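KERNDALE PATH USERS' GROUP
Minutes of the meeting held on 03/04/2019

Present: 11 members, and 4 more who had come for the whist and stayed.

1. Minutes of the last meeting
Agreed, once "the public urinal" in item 3 had been corrected to "the public journal".
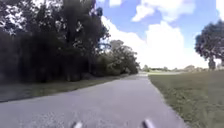

2. Trees and hedge
The hedge has been on the agenda since February and has used the time to grow. It was agreed that the dark wall of trees and shrubs to the left of the asphalt is much liked for its shade and much disliked by anyone who has to cut it. Clunent have quoted for one side only. The meeting asked which side, and the secretary will find out.

3. Verge
Grass is creeping on to the tarmac. One member offered to bring an edging iron. Another said the same iron had been offered last year — this was noted.
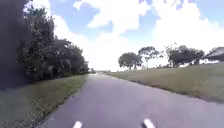

The offer was accepted anyway. Edging will start at the Ranska end and go on until people want their lunch. Bring gloves. The group owns 12 pairs, mostly left-handed.

4. Surface
Marchal have replied to our letter about loose grit on the bend. Their reply thanks us for our interest in gravel. A second letter will go out using shorter words.

5. Rail fence
A long discussion on whether to stain it. Those in favour felt it looked tired. Those against felt it was a fence. Some 20 minutes later it was voted to leave the wood as it is and look again next year.
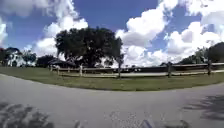
Who pays if a rail needs replacing? The group does, out of the path fund, up to the limit agreed in February.

6. Mowing
The field side will be mown as before. A request to leave a wild strip for butterflies was put to the vote and tied.
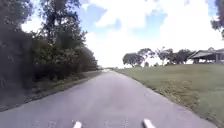
The chair used the casting vote in favour of the butterflies, then asked for it to be minuted that this did not set a precedent for moths.

7. Any other business
The tea urn still leaks. The biscuit tin was found to be empty at the start of the meeting and no one wished to speak to the item.

Next meeting: same room, bring a cushion.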